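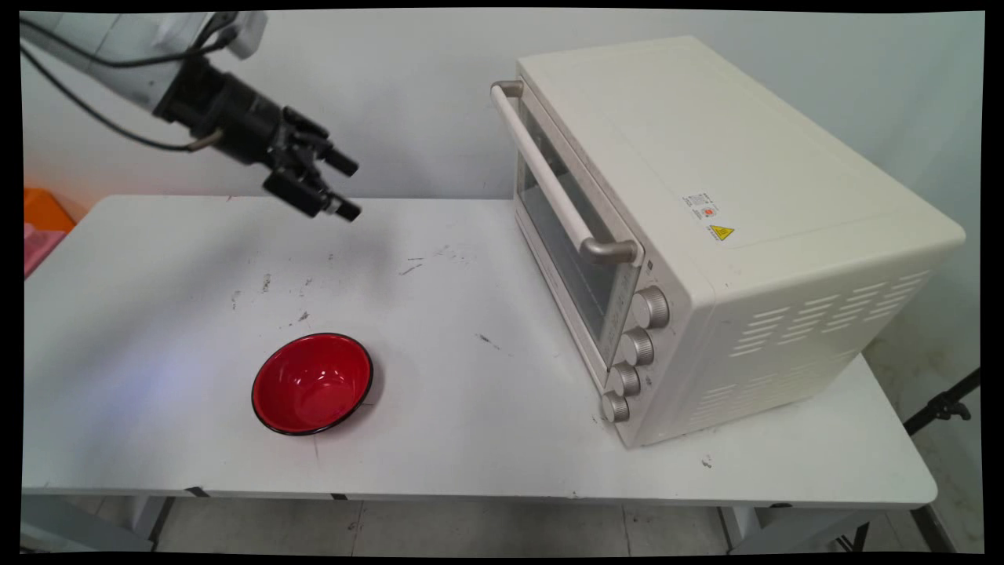

Rerkum Home Help Kitchen Cleaning Furniture Ask Sign in

We use cookies to remember where you were and to count visits. Accept / Manage

Mini oven on a scuffed white table: what will clean the marks, and will the heat make things worse?

Posted in Kitchen, 14 Nov 2023. Viewed 1681 times.

scuffedinGriltley

I have a white table with grey metal legs that has come down in the world. It started out in an office, then it was a desk in our spare room, and as of this month it's the kitchen annexe, on account of our worktop being the length of a decent cricket bat and already owned by the kettle. On it lives a cream toaster oven with four knobs down the front, and a red bowl which travels about depending on who is making what.

The top is matt white and looks as if somebody has been practising ice skating on it. Grey smudges, black smudges, scratches, small specks of I don't know what. The middle and the left are the worst. I've been over it with washing-up liquid and a sponge, which gave me a very clean set of marks. I then tried a cream cleaner on one corner and now that corner has a faint shine to it, so I stopped, feeling that a table should be all matt or all shiny and I hadn't the energy for all shiny.

I don't know what the top is made of. The label underneath says Nendeo and nothing else of use to anyone. It isn't cold like metal and it doesn't sound like much when you knock on it.

What I'd like to know:

How do I get grey and black marks off a matt white surface without polishing it by accident?

Is a toaster oven going to damage the top from underneath? I mostly use it at 200 degrees for things with cheese on, half an hour at most. The table feels warm by the feet afterwards. Not alarming, but warm in a way I've started thinking about in bed.

And is it all right to plug it in through an extension lead? The socket is on the wrong wall, naturally. The plate on the back says 1000 watts.

I have read the leaflet that came with the oven. It tells me to put it on a "suitable surface", and then has four pages on not bathing with it.

gaete_row_kitchen

Long answer, I'm afraid. I've had three white tables and have been unkind to all of them.

First sort out which marks are on the table and which are in it. Run a fingernail across one. If you can't feel anything, it's probably something that has rubbed off on to the top, and it'll come off. If your nail catches, that's a scratch with dirt in it, and the dirt may come out but the scratch is yours to keep.

For the rubbed-on sort, in this order, stopping as soon as one works:

Warm water with a drop of washing-up liquid on a microfibre cloth, but leave the wet cloth lying on the mark for a few minutes before you wipe. Most people skip the lying-there bit and go straight to scrubbing.

A plain white pencil rubber. I mean it. Black smudges from rubber feet and chair backs often lift straight off. Use a clean one, or you'll be back here asking about pink smudges.

Bicarbonate of soda and water mixed to a loose paste, put on with a fingertip, wiped off with hardly any pressure.

Surgical spirit on a cotton bud, on the underside first to see whether it does anything rude to the finish. Keep it well away from the oven, have the oven off and cold, and open a window.

Don't use the melamine foam "magic" sponges on matt white. They work by being very fine sandpaper, and what you end up with is your shiny corner, but everywhere. The cream cleaner did the same job on a smaller scale. I'm sorry to say the shine won't come off, as it's the matt that has gone. Put the oven on that corner if you can get it to reach.

As for the specks, some will be bits of baked crumb that have stuck. A plastic bank card held nearly flat gets those up.

On the heat, warm is fine. Too hot to keep your hand on is a problem. If the top is a board with a thin white skin on it, steady heat can loosen the glue over a year or two, and you get a bubble which clicks when you press it. I put a big ceramic floor tile under mine, a little larger than the oven's footprint, with the oven standing on its own feet on top so air gets under. Cost me next to nothing. Check your leaflet doesn't forbid it, between the bathing chapters. Don't use a tea towel or a folded cloth, and don't use one of those silicone mats unless you know what temperature it's good for.

Leave space behind and at the sides too. I keep about a hand's width and nothing at all on top, though everyone who comes into my kitchen sees the top of the oven as a shelf. Your red bowl should live at the other end of the table, especially if it's plastic.
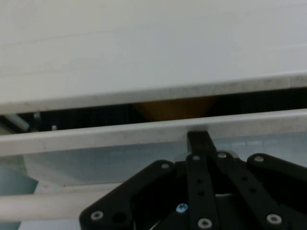

White edge with its share of smudges, and something brownish-orange in the dark gap below it.

If you have any gap like that near where you cook, it will collect crumbs whatever you do. Unplug whatever's nearby, let everything go cold and go in with a soft paintbrush. A damp cloth on a ruler will get further back than your fingers, and comes out again more reliably.

brewer_of_tea_16

just put a tablecloth on it

scuffedinGriltley

Under the oven, or over it?

brewer_of_tea_16

on the table. wipe clean one. never seen my table since we moved in, could be any colour

gaete_row_kitchen

Please not under the oven. Everywhere else, I admit it's not the worst idea on this page.

plugs_and_sockets

I'll take the electrical one, as it's been left on the plate.

Best is straight into the wall. I know that's not what you asked. A 1000 watt oven is modest as these things go, and a decent extension lead with a fused plug and a 13 amp rating will carry it. The trouble starts when the lead has four sockets and somebody adds the kettle. A kettle can pull three times what your oven does, and then you're over the rating for the whole lead and relying on the fuse to be the grown-up.

So, one lead, one oven, nothing else in it. If it's on a reel, unwind all of it, even if that looks silly. Don't run it under a rug, don't let it trail where people walk, and don't let it touch the back or sides of the oven. Feel the plug after half an hour's cooking. Slightly warm is ordinary. Hot, or any brown mark on the plastic, and you stop using it that day.

Also check the table doesn't rock. Yours has metal legs, and on a tiled floor you'll often find one of them sitting on a grout line and the other three sulking. Opening the door of a mini oven puts weight on the front, and a wobble at that moment sends your supper towards your slippers. Screw-on adjustable feet if the legs take them, stick-on felt pads if not.

I'd argue with the pencil rubber, by the way. I used one on a white desk and it left a clean patch so obvious that I had to do the whole desk. Took an evening.

gaete_row_kitchen

That sounds like it worked.

plugs_and_sockets

It did. I'm still arguing with it.

scuffedinGriltley

Reporting back. The rubber has shifted a good many of the black marks and a few of the grey. The rest are scratches and I've decided they were there before me. Two specks came up with an old library card. The paste did very little apart from get in the scratches and turn them white, which I'm counting.

Tile is on the shopping list. The kettle has been told about the extension lead. Still don't know what the table is made of, so if anyone has a Nendeo one and has ever drilled into it, I'd be glad to hear what came out.

Was this page useful? Yes / No

Contact Rerkum Community rules © Rerkum Home Help Back to top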